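Sovora compares two grippers on fresh produce

2018-09-30

Sovora has finished the first round of its gripper comparison at the Cloltlow test site. Two designs were fitted in turn to the same arm: the Prins, a two-finger unit driven through linkages, and the Stindo, which uses suction. The controller and the wrist camera were left unchanged between runs.

Each gripper was given 200 picks for every item on a list of 29 fruits and vegetables. Closing force on the Prins was set at one of 5 levels before each batch. Wrist camera footage was saved for all picks and is being checked against the controller logs, as the two clocks drifted during longer runs.

Sovora says long, curved items gave the widest spread in results for both units. The Stindo lost its seal most often on ridged skin. The Prins was slower to line up, and its finger plates will be tried with a softer facing in the next round, planned for April. Pick rates will be published once the log check is complete.
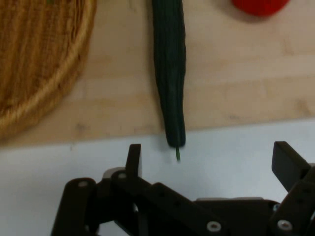
Wrist camera view of a cucumber ahead of the two black finger plates.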